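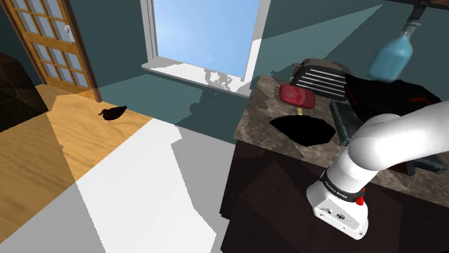 The Todon kitchen on my screen, arm at the counter.

August
By Ivana Villalba
Print | E-mail

Second full week upstairs and my feet don't hurt. I keep noticing that. Eighteen years of standing on the tiles in the Skolholm kitchens and now I come home and it's my neck and my eyes instead, and I've had to put the lamp on the other side of the bed because I can't read facing the way I used to.

So, the day. I was in at 8 and Damián had already loaded the morning's scenes, which means you sit down, open Todon, and there's a kitchen waiting for you. Today it was the one with the marbled counter and the wooden door with all the little panes. I like that one. It's got a window with a proper blue sky in it, and I've caught myself looking out of it as though I'd get some air. There's a toaster back by the wall and a little black duck on the floorboards that I've grown quite fond of. The arm comes in from the right, white, shiny as a new bathtub, and my job is to watch what it does and say where a person with any sense would have done it differently.

That's pretty much the whole job! They call it task review. What I do is mutter at a computer kitchen and then type up the muttering so it's polite.

Mostly this morning it was about the bottle, a pale blue one. I wrote a long note about bottles. You don't carry one high over a counter full of other people's things, you bring it in low and you put your other hand near it, and of course the arm hasn't got another hand, so then I had to delete half of that and think about what I'd do if I only had the one. I tucked my left hand in my pocket at lunch and tried to make a sandwich to see. Butter everywhere. Kumudini walked in and asked if I'd hurt myself.

She's still downstairs, Kumudini. That was the bit of the day I wanted to write about, I think, and I've spent a page on bottles.

The real arms come in after the break, 2 of them to start with, on the breakfast line and the tray return. The letter says no positions will be lost "in this phase" and everyone has read that sentence so often that it's gone funny, the way a word does. Kumudini says the line girls have started saying it about everything. Nobody's eating my yoghurt in this phase. She laughed when she told me and then she asked, quite quietly, if I knew anything. And I don't! I sit one floor up and I know exactly what was in the letter. But I could see her thinking that I'd have to say that.

I felt rotten about it all afternoon. I've washed pots next to that woman since before her boy was at school. When I put my name down for the review job it was my knees talking, I wasn't making any kind of statement. But what I type up here goes into how the thing behaves down there, and if I'm good at it then it gets good at what Kumudini does. There's no way around that, I've tried a few.

Baltasar sees it differently. He did the tray return for years and he says good riddance, take it, have it gift-wrapped. The steam, the slops, the racks that come out too hot to hold and you hold them anyway. He wants to go on deliveries and be out in the van, and they've told him maybe. He came up to have a look at my screen and stood there with his arms folded for ages, and what he said was that the counter was too tidy. Where are the rags, he said. Where's the tub of forks. Where's somebody's coffee. I put it in my notes with his name on it and Damián actually came over to ask me about the forks, so that was nice, and I told Baltasar and he pretended not to care.

Damián is a kind boy but he has never worked a breakfast. He asked me how many plates I'd normally stack before moving them, and I said well, till it feels like enough. He waited. I said it depends on the plates. He had his pencil out and everything. In the end I went down and fetched a stack of the oval ones and made him lift it, and then lift it with a wet hand, and he went a bit pink and wrote something down. I don't know what you could write down about that, but he wrote quite a lot.

Then the Runus thing. Runus is the new rostering program and it's going in at the same time as the arms, and if you ask me that's the one to worry about. It gave Hortensia a split shift for next week, early and late with a great hole in the middle, and she lives out past the reservoir so she can't go home in between. She went to the office and they said the system had done it. She said well, I'd like to speak to the system. They've fixed it now but only because she stood there. An arm putting trays in a rack I can picture. I've got the picture of it in front of me all day, marble and all. A program that moves your week about, you can't even glare at.

I got through 100 clips by home time, which Damián says is plenty and I'm not to try to beat it. No danger of that. Some of them I watched three times over, with my own hands going under the desk.

Had soup and the end of the bread. Washed my one bowl and stood there like a goose paying attention to how I did it — thumb on the rim, turn, tip it, turn. I never knew about the thumb. I'll put that in tomorrow.

Must remember to take Kumudini's container back. And ask Damián outright whether anyone from downstairs can come up and do a day of reviewing, paid, so it isn't just me. She'd be better at it than I am, and she'd be ruder about the bottle.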